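Picking Through the Junk Bin with Fenna Schouten 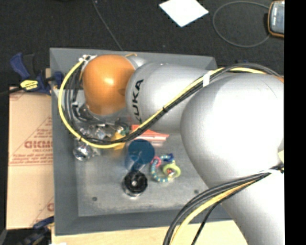 Page last changed: September, 4:10 pm

I'd been promised coffee and a robot, in that order, and I got the robot first. Fenna Schouten met me at the side door of the Mostudine workshop with a tablet under one arm and walked me straight past the kettle. "You'll want to see it before the lunch crowd gets in," she said. The lunch crowd is two people, as I found out later, and both of them had opinions.

Mostudine sells a bin-picking service called Trillness. You pay by the month, they set it up on the arm you already own, and it works out how to pick mixed stuff out of a bin. That's the pitch, anyway. Readers have been asking me about it ever since I grumbled in print over the last system I tried, so I wrote to Fenna, who runs the trials, and asked if I could come and poke at it for a day.

The arm on the bench is a KUKA, and my first question was whether I'd need one too.

"No, and please write that down," Fenna said. "People see the arm in our workshop and think it comes in the box. We do the software, the set-up and the phone calls. The arm's your business. We've got a list of the ones we support, and if yours isn't on it, ring us before you pay anybody for anything."

I asked about the bin next, because I liked the bin. Most demos I get dragged to have a tidy tray of identical parts, all the same colour, and the arm picks them up like it's setting a table. Fenna's has a blue cup sort of thing in it, a beaded toy ring, a flat red-orange and white packet, a heap of silvery metal bits. It looks like the bottom of my kitchen drawer!

"It's mean on purpose," she said. "Shiny metal is hard. See-through plastic is hard. Anything bendy with holes in it is really hard. If a customer sends back returned goods, or sorts donations, that's what their bins are like. They're not going to have a nice row of cubes."

So which of those gives her the most grief?

"The beads. Every time. The system sees a ring and thinks it's got a solid edge to work with, and then you've got beads rolling about under the pads. We've got it a lot better than it was at the start of the year. I won't tell you it's fixed."

I appreciated that. I've sat across from plenty of people selling robots who would sooner eat the manual than say a thing isn't fixed.

Kidus Beyene came over about then (he's half of the lunch crowd) and pulled up a stool. Kidus looks after the set-up visits, and I'd been saving my grumpiest question for him. How long am I without my arm while you lot fiddle with it?

"Plan on 2 days," he said. "The first one is mostly cables and clamps. People laugh, but it is. You want the bin held down hard, because if it creeps across the bench then every pick is off by that much, and you'll be cursing the software when it's the furniture."

Their own bin has bar clamps on it, blue ones, the same sort I use for gluing up shelves. I asked whether customers got something fancier.

"You can buy our bracket if you like," Kidus said. "Or you can buy clamps at the hardware store. I'd buy the clamps."

Fenna gave him a look. I don't think that was in the brochure.

The cables he's serious about, too. On the workshop arm there's a big bundle of yellow and black running along the top and then down in a wide loop near the orange joint, and I said I'd be nervous about that loop snagging. Kidus said you need the slack so the wrist can turn, and that the trick is teaching the planner where the slack hangs. Trillness has a setting for it. You draw a fat sausage on the screen (his word, and it's what it looks like) and the arm treats that space as solid. It took him a few minutes to show me and I could've done it myself by the end, which I can't say for much else I've been shown this year.

Then we got to money, and I'll give you the numbers as Fenna gave them to me. The basic plan covers 1,000 picks a day on a single arm. Go over, and you get a polite email. Keep going over, and you get moved up a plan, with a month's notice. Set-up is charged separately. She wouldn't let me print the monthly price because it changes with the length of the contract, and I told her that readers hate that, and she said she knew.

"I'd like it on the website as well," she said. "I've lost that argument twice. Come and have it for me."

What about results? I asked for a real one, from a real customer, and Fenna rang Éabha Quinlan, who runs the returns room at Antunes and has had the service since autumn. I got her on speaker with something beeping behind her.

"Our best day was 2,106 items," Éabha said. "That's on the bigger plan, mind you. I've also had days where I wanted to put a tea towel over it and go home. We had a batch of shrink-wrapped boxes come in and it just kept going back to the same one, over and over, and I'm standing there telling it to leave it. I rang Kidus. He had us send 200 pictures of the wrap and it was better the week after."

Was it worth the money?

"For us, yeah. I've got people doing the checking now instead of the bending over. Backs are a big thing in this job. If I had a smaller room I'm not sure I'd bother, and I told Fenna that when she asked."

Fenna nodded at the phone. "She did tell me that."

The other half of the lunch crowd is Rónán Doherty, who writes the part that decides what to grab first. He was quieter than the others and I had to work at him a bit. I wanted to know why the arm doesn't simply go for whatever's on top, like I would.

"You don't, though," he said. "You go for whatever you're sure of. If there's a packet lying flat and a tangle next to it, you take the packet and put off the tangle. I wrote it to be a coward. It does the easy ones, and sometimes taking the easy ones away makes the hard ones easier."

And when there's only the tangle left?

"Then it has a few goes and calls a person over. I think that's fair. Some of our customers want that number to be zero and I keep telling them it won't be."

The call-for-help bit is the feature I'd pay for, by the way. It sends a still of the bin to your tablet with a circle around the thing it's stuck on, and you can tap where to grab or tell it to skip. I had a go from the other side of the room with a sandwich in my other hand. The tapping is a touch fiddly if you've got big thumbs — I do — and there's no undo yet. Rónán says undo is coming. I've asked him to email me when it does, so we'll see.

My gripes, then. The manual reads as though it was written for Rónán. The alarm tone is awful and you can't change it. Support closes at 5 pm, and when I put this to Fenna, she said that the late shift is being trialled with Stineo, one of their bigger customers, and that she'd rather do it properly there before offering it to everyone. Fair enough, but if your shop runs evenings, ask before you sign.

I'd also want a longer free trial than they give. Fenna says a fortnight is enough to know. Éabha, when I asked her, said it took her about six weeks to stop hovering.

I did get my coffee in the end. Kidus made it, and he and Rónán argued the whole way through the cup over whether the beads should be left out of the bin when customers visit. Fenna wants them kept in. "If they're going to ask about hard things, I'd like them to ask in front of the hard things," she said, and then her phone went and it was Éabha again, with a question about shrink wrap.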